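非常停止を押しても片腕が止まらなかった件

4月に作業台で起きたことを書いておく。けが人はいない。壊れたものも指先のパッドくらいで、金額にすればたいしたことはない。ただ、原因が自分の配線だったので、忘れないうちに順番どおりに残しておく。

Flindcombeの作業場で、双腕の装置を使ってブロックの仕分けをやらせている。社内ではIbrahimと呼んでいる案件で、散らばった玩具のブロックを拾って、色ごとに仕切り付きの青いケースへ入れるという、やることだけ聞けば単純なものだ。腕は左右に分かれていて、それぞれの手先に黄色い指が付いている。制御はDotbyという自前のソフトで、書いたのはほとんどEkene Akinola、ハードと配線は私の担当になっている。

最初の異常は午前中に出た。右腕が持ち上げの途中で止まり、画面に通信タイムアウトが出た。再接続すると何事もなかったように動く。ログの番号で言うと2,882回目の把持動作のところだった。その前の日にも同じエラーが一度出ていたのだが、そのときはPCを再起動した直後だったので、起動順の問題だろうと思って流していた。これは流すべきではなかった。

とりあえず速度を落として続けた。動作速度を下げるとエラーは出ない。元に戻すとしばらくして出る。この時点で疑ったのは次の順番である。

・USBから先の変換アダプタ
・制御周期の詰めすぎ
・手首まわりのケーブル

アダプタは予備と交換した。変わらない。制御周期はEkeneが設定を緩めてくれたが、これも変わらない。残るのは手首のケーブルで、関節をまたぐところは余裕を持たせて輪にしてある。この輪が曲者で、長すぎるとケースの縁や中のブロックに引っかかるし、短すぎると手首をひねったときにコネクタが引かれる。組んだときに長さは見たつもりだったが、見たのは腕を一本だけ動かした状態だった。両腕が同じケースの上に入ってくるときの姿勢では確認していない。

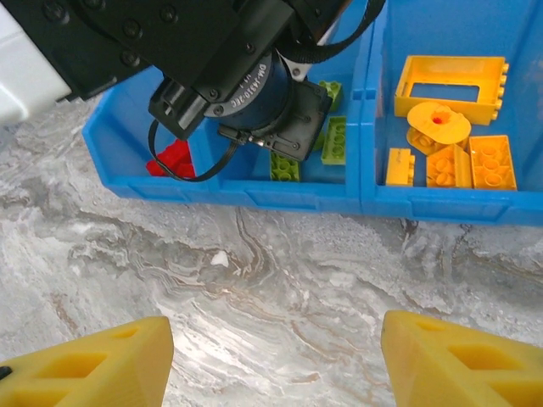
手首を手で回してみることにした。モータの保持を切って、ケーブルを指でつまみながら端から端までゆっくり動かす。可動域の終わりに近いところで、コネクタの根元が少しだけ持ち上がる感触があった。通信の監視画面を横に出しておくと、そこで受信カウンタが止まる。戻すとまた数え始める。ここまで来れば接触不良でほぼ決まりで、あとは直すだけのはずだった。

問題はその次に起きた。

再現条件をはっきりさせておきたかったので、ケーブルを直す前に、もう一度だけ元の速度で自動運転をかけた。Asabe Basseyが非常停止ボタンの横に立ち、私は画面の前にいた。しばらくは普通に動いていた。右腕が天板の上のブロックに向かって下りていくところでタイムアウトが出た。ただし今回は止まらなかった。通信が一瞬だけ切れてすぐ戻ったらしく、Dotby側は溜まっていた目標位置を続けて送った。腕は遅れを取り返す動きになり、指先が天板に当たって、そのまま押しつけながら横に滑った。

Asabeはすぐにボタンを押した。押すのは早かったと思う。左腕は力が抜けて止まった。右腕は止まらなかった。

彼女がもう一度押し直したのを覚えている。ボタンはもう押し込まれたままなので、押し直しても何も変わらない。私が電源タップのスイッチを切って、それで右腕も止まった。あとでログを見ると、ボタンの信号が入ってから右腕の通信が途絶えるまで12秒あった。12秒というのは文字で見ると短いが、横に立っていると長い。その間、右腕は次のブロックを取りに行く動作を続けようとしていた。

左右の腕は、私が立ち上げのときに一つの電源から分けて給電していた。非常停止ボタンはその電源の出口にある接触器を切る仕組みで、当時は両腕とも確かに止まった。試験の記録もある。ところがその後、両腕を同時に加速させると電圧が下がるという問題が出て、右腕用に電源を一台追加した。追加したのは私だ。追加した電源の出力を、接触器を通さずに右腕へ直結していた。

なぜそうしたかというと、仮配線のつもりだったからだ。電圧降下がそれで直るかどうかだけ先に見たくて、端子台の空いているところにつないだ。直った。直ったので、そのまま次の作業に移った。仮配線であることを示す札も付けていないし、回路図も古いままだった。非常停止の再試験もしていない。手順としては全部自分で決めたもので、全部自分で飛ばしている。

もう一つ、ソフト側の話もある。ボタンには補助接点があって、その状態はDotbyにも入っている。私はDotbyがこれを見て両腕の動作指令を止めるものと思っていた。Ekeneは、電源が落ちるのだから指令は関係ないと思っていて、記録を取るだけにしていた。どちらの言い分も間違いではないが、二人で確認したことは一度もなかった。

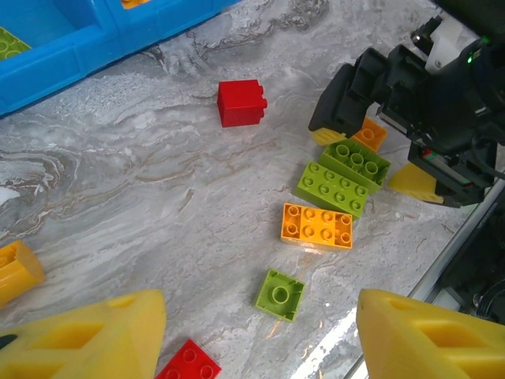
その日の残りは運転をやめて、Ladi Effiongに電話した。以前Trornskaの工場で設備の保全をやっていた人で、こういうときに相談できる。状況を説明したら、最初に聞かれたのは「立っていた人の手はどこにあったか」だった。ボタンの横で、天板の内側には入っていない。次に聞かれたのは「止まらないとわかってから、誰が何で止めたか」。電源タップのスイッチ、と答えたら、それはどこにあるのかと聞かれた。机の下の奥である。しゃがんで手を伸ばさないと届かない。Ladiはしばらく黙って、それを先に直せと言った。

小型の腕だと、どうしても油断する。産業用の大きなものなら柵の外から扱うし、誰も横に立たない。うちの腕は片手で押さえられそうに見えるし、実際に普段は手で動かしている。でも指先は薄いところで力が集中するし、押しつけながら滑ったときの速さは、手を引いて間に合うかどうか自信が持てるものではなかった。

直したことを書いておく。

一、電源。追加した電源の出力も接触器を通すようにした。接点の容量が足りなかったので、接触器は一回り大きいものに替えた。左右で別々の接触器にする案もあったが、片方だけ溶着したときに今回と同じことになるので、直列に二段入れて、どちらか片方が開けば両腕とも切れる形にした。片方が溶着したら次の起動を許可しないように、戻りの接点も見ている。

二、ボタンの位置。机の手前だけだったものを、反対側にも付けた。主電源のスイッチは机の下から出して、立ったまま届く高さに移した。

三、ソフト。補助接点が開いたら、Dotbyは両腕への指令を破棄して、復帰操作をするまで新しい指令を出さない。電源が切れるかどうかとは無関係に、これを必ずやる。

四、通信が途切れたあとの扱い。溜まった目標位置を続けて送るのをやめた。41ミリ秒以上受信がなければ、その時点の計画は捨てて停止する。再開は人が押す。値はEkeneが正常時のログから決めた。最初はもっと短くしていたが、正常な運転中にも引っかかって仕事にならなかった。

五、ケーブル。輪の長さを取り直して、コネクタの手前で一度固定した。引っ張りがコネクタにかからないように、固定具は腕の側に留めてある。確認は両腕をケースの上まで入れた姿勢でやった。

六、力の抜けた腕の行き先。これは直したあとの試験で気づいた。電源を切ると腕は自重で下がる。ケースの上で切れば手先はケースに落ちるし、人の手が下にあれば手の上に落ちる。今の腕にはブレーキがないので、完全には解決していない。当面は、運転中に腕の下へ手を入れないという決まりと、停止後に腕を畳むための台を横に置くことで対応している。

試験は全部で33回やった。片腕だけ動かした状態、両腕とも動いている状態、ブロックを持っている状態、ケースの中に手先が入っている状態、それぞれで両方のボタンを押して、両腕が止まることを見た。回数に特別な根拠はない。組み合わせの表を作って、気になるところを足していったらその数になった。

一番嫌だったのは、物を持ってケースの中に入っているときの停止だった。指の力が抜けるので、持っていたものは放される。深さのあるケースの中なら落ちても外に飛び出すことはまずないが、指のほうが側面に寄りかかる形で止まることがある。そこから何も考えずに復帰すると、最初の動作で側面をこする。復帰時はまず真上にゆっくり抜いて、それから原点に戻るように順番を変えた。

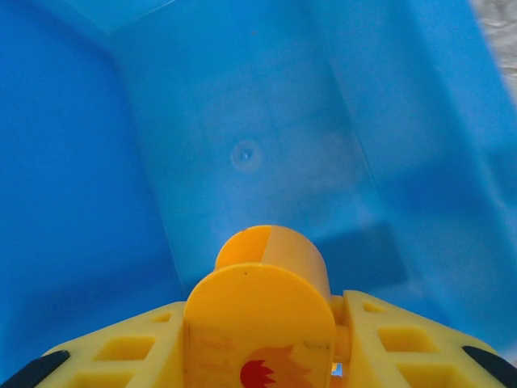 指先のパッドは交換した。天板で擦れたほうの先が削れていて、そのまま使えないこともなかったが、左右で形が違うと把持のずれの原因になるので両方替えた。予備は同じ黄色の材料で出力してあったものを使った。天板には細い擦り跡が付いたものの、もともとの模様に紛れて探さないとわからない。

翌週、Ayodele Shehuが顔を出して、直した箇所を図面と突き合わせてくれた。端子台の番号が二か所間違っていて、直した。図面が合っていないまま次の人に渡していたら、また同じことになったと思う。Ayodeleには、仮配線には色の違う線を使えとも言われた。今は仮の配線は全部オレンジの線にして、その日の終わりにオレンジが残っていたら自動運転の鍵を抜くことにしている。鍵は壁のフックに掛ける。面倒だが、面倒なので線を早く本配線にするようになった。

それから、始業時の点検表に非常停止を入れた。両腕を小さく動かしながらボタンを押し、両方の力が抜けたことを手で触って確かめる。画面の表示では判断しない。反対側のボタンでも同じことをやる。Bello Ajayiが朝一番に来ることが多いので、だいたい彼がやって、表に名前を書いている。最初のうちは私も横で見ていたが、今は任せている。

通信のエラーはケーブルを直してから出ていない。速度も元に戻した。ただ、最初に出たエラーを起動順のせいにして流したことは、やはり引っかかっている。あの日のログをあとから読み返したら、エラーの直前の手首の角度が、手で回して受信カウンタが止まった角度とほぼ同じだった。見ればわかることが書いてあった。今はエラーが出たら、復帰させる前に関節角度を保存するようにしてある。

残っている宿題は腕のブレーキ代わりの機構と、接触器の戻り接点を記録に残す部分で、後者はEkeneが途中まで書いている。ブレーキのほうは、肘にばねを入れて自重を打ち消す案を試しているところだ。ばねが強すぎると今度は電源を切ったときに腕が跳ね上がるので、まだ机の上で腕一本だけつないで様子を見ている。うまくいったら寸法も含めて別に書く。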